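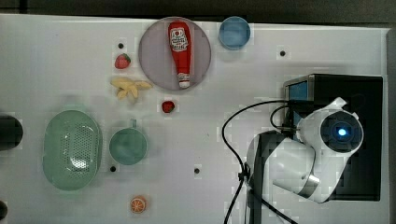
Stistulden Kitchen Demonstrations – README

By Ravindran Bangera and Abbas Alipour
July 2026

We use cookies to remember your settings. Accept / Manage

Stistulden is a set of demonstrations of small table tasks with toy food and toy kitchenware. All of them were given by a person, in one of two ways:

- by hand: the operator holds the arm and moves it through the task
- by remote control: the operator sits at a second desk and drives the arm with a small controller

There are 1,795 recorded episodes. We kept 1,239 of them as "clean". The others are in the folder "rest" and are not deleted, because for some work a failed try is also useful. Please read the notes before you mix the two folders.

Tasks

The operator gets one sentence and must do only what the sentence says. Some of the sentences are:

- put the strawberry in the colander
- move the ketchup from the plate to the table
- put the orange slice on the blue dish
- bring the banana next to the mug

The objects stay on the white table between episodes, but their places are changed by hand. The table has small mounting holes. We did not cover them, so a model will see them also.

Operators

Six people gave demonstrations. Three of them had never moved a robot before June. Their episodes are slower and have more pauses, and we marked them with "new" in the column "operator_level". We did not cut the pauses out.

How an episode was recorded

1. The operator reads the sentence aloud.
2. The arm goes to the start pose.
3. The operator presses the pedal and the recording begins.
4. The operator presses it again when the task is done, or when he or she gives up.

For episodes by hand, the arm is in free-drive mode and the hands of the operator can be visible. For remote control they are not. If your model must not see hands, filter on "mode = remote".

Known problems

The cables of the arm can hang over the table and hide an object for a short time. The banana and the mug handle are the hardest to grasp, and we have fewer clean episodes with them than we wanted. In the part recorded at Wallach the clock of the controller was late against the video. We corrected this, but small errors may remain – please tell us if you find one.

The labels "clean" and "rest" were given by Abbas and checked by Ravindran. Where we did not agree, the episode went to "rest".

Use

The set is free for research and teaching. For other use, please write first to the Irer office. Brandes keeps the mirror copy, which is updated later than the main one.

Subscribe to our newsletter for new releases.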